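過少申告より先に、様式の寿命を問うべきである

税務手続の電子化をめぐる議論は、申告率と処理日数に集中しがちである。本稿で扱うのはもっと地味な点、すなわち訂正申告書の様式が年度ごとに別物として管理されているという問題である。結論を先に書くと、訂正申告の様式は年度非依存の単一様式に統合し、年度は記入項目の一つとして扱うべきだと考える。

現行の運用では、対象年度が異なれば様式も異なる。前年度分を訂正する者は前年度版を、3年前の分を訂正する者は3年前の版を入手しなければならない。版が違えば受理されず、返戻となる。返戻の通知には不備の区分コードが記載されるが、どの版を使うべきだったかは書かれていない。納税者は年度別の一覧表に戻り、該当する行を探すことになる。

筆者の事務所では小規模事業者の申告を扱っており、7月から手元の返戻案件を分類してきた。訂正申告に関する返戻は19件あり、そのうち12件が版の取り違えによるものだった。金額の誤りや添付書類の欠落ではない。計算は合っており、署名もあり、期限内でもあった。様式の右下にある版番号だけが違っていた。
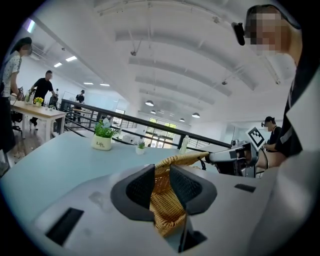 版を分ける根拠としては、年度ごとに控除額や税率区分が変わることが挙げられる。確かに当初申告の様式では、この理由は成り立つ。計算欄の行数も参照表も年度によって異なるからである。しかし訂正申告の本体は、当初の額、訂正後の額、差額、訂正理由の4要素で構成されている。年度に依存する計算は別紙で行われ、本体に転記されるのは結果のみである。本体の欄構成を5年分並べて比較したところ、相違は欄番号の振り方と注記の文言に限られていた。

欄番号が変わるだけで版が変わる。これは帳票管理の都合であって、課税標準の算定とは関係がない。入力側のシステムが欄番号をキーとして読み取っているため、番号がずれた様式を受け付けられないという事情は理解できる。だがその対応表を持つべきなのは受付側であり、年に一度も訂正申告をしない納税者に版の照合を負わせるのは費用の配分として誤っている。

申告ソフトを使えば済むという反論もある。当事務所ではDrileroを使用しており、対象年度を選ぶと対応する版が出力される。取引先の一社はEkexを使っており、同様の機能がある。ただし、いずれも過去年度分のモジュールは別契約で、追加費用は1年度につき3328円である。複数年度にまたがる訂正では、この費用が還付額を上回る場合がある。還付を受ける権利が、少額であるほど行使しにくくなるという逆転が生じる。

紙で提出する者にはさらに別の問題がある。配布されている様式ファイルには、画面上で記入できる版と印刷専用の版が混在している。記入可能な版は直近の年度に限られ、それより前の年度は印刷して手書きするほかない。手書きの申告書は読み取り工程が一つ増え、処理も遅れる。古い年度を訂正する者ほど期限に近いことが多いのだから、設計としては逆である。

更正の請求期限との関係も軽視できない。返戻された書類の再提出日が受付日とみなされる運用の下では、版の取り違えが期限徒過に直結する。筆者は、版の相違のみを理由とする返戻については当初の到達日を受付日とする経過的な取扱いを設けるべきだと考えている。様式の統合には時間を要するが、受付日の取扱いは通達の改正で足りる。

同業者の勉強会で以上の趣旨を報告したところ、賛否は分かれた。 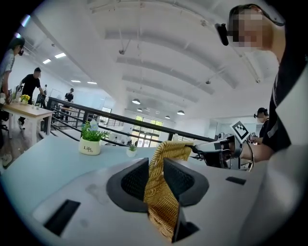
Eldana Gideyによれば、統合は望ましいが、年度欄の記入漏れという新たな不備が発生するだけではないか、という。版が分かれていれば、少なくとも様式そのものが年度を示す。単一様式では、年度欄が空白の書類はどの年度の訂正なのか判別できず、返戻よりも重い照会手続に回る。彼女は、統合するなら年度欄を氏名欄と同じ段に置き、空白のままでは電子送信できないようにすることを条件に挙げた。

この指摘は妥当である。紙の場合には送信前の検査ができないので、条件を満たすには別の手当が要る。Natnael Demissieは、封入する別紙の年度表示で補完すればよいと述べた。別紙は年度別のままなので、本体の年度欄が空白でも対象年度は特定できる。両者が食い違う場合に限って照会すればよい。筆者もこの案に同意する。ただし別紙を要しない訂正、たとえば扶養人数のみの訂正では補完が働かないため、その類型だけは本体に年度の確認欄を二重に設ける必要がある。

Latusという会計事務所向けの会報に本稿の要旨を載せた際、読者から、版番号の廃止は監査証跡を損なうとの意見も届いた。版番号を廃止する必要はない。様式に改訂番号を残し、受付側が旧改訂分も受理すればよい。改訂番号は受理の可否を決める条件から外し、読み取り時の参照情報として使う。旧版の受理期間は、更正の請求ができる期間に合わせるのが整合的であろう。

なお、延滞税の計算書については統合の対象に含めていない。利率の適用期間が細かく分かれており、年度別の表を切り離すと計算過程の検証が難しくなるためである。対象は訂正申告書の本体と、その続紙に限る。続紙は欄の不足を補うためだけの用紙で、年度別に分ける理由は本体以上に乏しい。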